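Cambio de cables de red en la segunda planta

Seguimos renovando el cableado de las oficinas de Zivach. En enero se cambiaron los latiguillos de la sala de reuniones y ahora toca la zona de mesas, donde hay 28 puestos con conexión fija. Los cables viejos tenían la pestaña del conector rota en muchos casos y se soltaban al mover el monitor o al pasar la aspiradora.

Los cables nuevos son de Kukuvon, de dos y tres metros, con conector RJ45 en los dos extremos. Están en el armario del pasillo, en la caja de la balda inferior. Quedan 111, de modo que hay para todos los puestos y también para el almacén.

Para cambiar el vuestro, apretad la pestaña antes de tirar y sujetad siempre el conector, nunca el cable. El nuevo tiene que entrar recto en la toma hasta que haga clic. Si sobra longitud, recogedla en un lazo amplio y sujetadla con velcro por debajo de la mesa - las bridas de plástico aprietan demasiado y hay que cortarlas cada vez que se mueve algo. Los cables retirados van a la cubeta gris de la entrada, sin anudar. 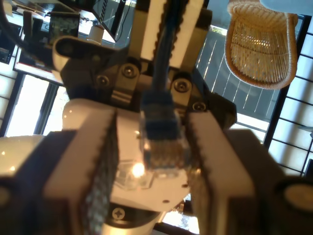 ¿Qué hago si el cable nuevo está bien encajado y el ordenador sigue sin conexión?

Probad primero con otro cable de la misma caja. Si tampoco funciona, apuntad el número de la toma de pared y enviadlo a soporte con el asunto "Toma sin red". Mientras se revisa, podéis usar la wifi Ninov o pasar a uno de los puestos libres junto a la ventana.

El almacén se hará al final, cuando estén terminadas todas las mesas.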